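Community Textiles and Home Skills Programme
Progress report to the Drimov Fund, second period
Prepared by Guadalupe Ochoa, programme lead

Dear Macarena and colleagues,

Thank you again for your patience while we got this to you. February was a full month and I wanted to wait until the spring groups had settled before putting anything on paper, so that you would hear how things are really going and not only how we hoped they would go. I have followed your headings where I could and wandered off them in one or two places, for which I hope you'll forgive me.

Where we are

We now have 12 weekly places in the curtain and soft furnishings group, all taken, and a waiting list that Karla Ibarra keeps in the back of the register. The mending group has carried on much as before, with people dropping in when they have something to mend and sometimes when they haven't. The new part of the programme, and the one you asked us to say most about, is the decorating course, where people learn to measure a room, prepare a wall, hang paper and make a plain pair of curtains to go with it.

The first run of that course finished just before I sat down to write. It was led by Eliseo Escobedo, who came to us from Pärn and has hung paper for most of his working life. He is a patient man with beginners and a stern one with anybody who skips the lining paper. Two people left partway through, one for a job with awkward shifts (we are delighted for her) and one because the evenings didn't suit. Both have asked to come back if we can run a daytime course, and I'd very much like to be able to say yes.

What people have learned

We had planned to start with paste and brushes in the first session. Eliseo persuaded us to spend the whole of it on measuring and on working out how many rolls a room needs, and he was quite right. Several people told us they had always bought too much or too little, and one lady had a cupboard at home with nine part-used rolls in it, no two alike. She brought them all in for us to practise with, bless her.

Pattern matching took far longer than we'd allowed. A plain stripe is forgiving, but anything with a large repeat, such as birds or branches, has to be lined up from one length to the next, and every corner brings the question up again. Corners in older houses are hardly ever square either. We moved that session from one evening to two, and borrowed the extra evening from the section on borders, which very few people had wanted in the first place.

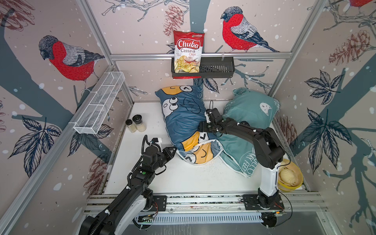

The sewing half of the course went more smoothly, largely thanks to Karla Medrano, who cut all the practice lengths beforehand so that nobody had to queue for the big table. Everyone who stayed to the end went home with a finished pair of curtains. Some were lined and some weren't, and one pair is a good hand's width longer than it was meant to be, but its owner says she likes them that way and will not hear of taking them up.

Money

Spending is close to the plan. We set aside £400 for paper, paste and lining and have used nearly all of it, the larger patterns being more wasteful to cut than I had reckoned on when I wrote the budget. The Geka sewing machine needed a new foot pedal and a service, which came to £100 between them and was paid out of the repairs line. We have spent very little on publicity, as word of mouth has done most of the work for us, and with your agreement I should like to move what is left there into materials for the next course.

Ovel, the fabric shop on the corner, has kindly gone on letting us have their roll ends at a reduced price. I mention it because it doesn't show in the figures and it makes a great difference to what people can choose from.

What has been harder

The room is our main worry. It is warm and light and everyone likes it, but there is only one sink, and a dozen people rinsing paste brushes at the same time at nine in the evening is a sorry business. We have tried staggering the clearing up, with mixed results. The landlord has said he'll look at putting in a second tap, though he said the same in the autumn.

We also had fewer younger people than we said we'd aim for in our application. Those who did come tended to be setting up a first home and were very keen, so I think the interest is there and the fault is in how we let them know about it. Karla Ibarra has been to speak to the housing advice team and they have agreed to put our leaflet in their welcome packs.

What comes next

The second decorating course is already full. We'll keep the two evenings for pattern matching, drop borders altogether, and add a short session on taking old paper off, which almost everybody asked for. Eliseo would also like to try an evening on ceilings. I have told him we can talk about it.

You would be very welcome to visit any evening after half past six. Do let me know beforehand if you can, and I'll make sure there is cake.

With warm thanks from all of us,
Guadalupe Ochoa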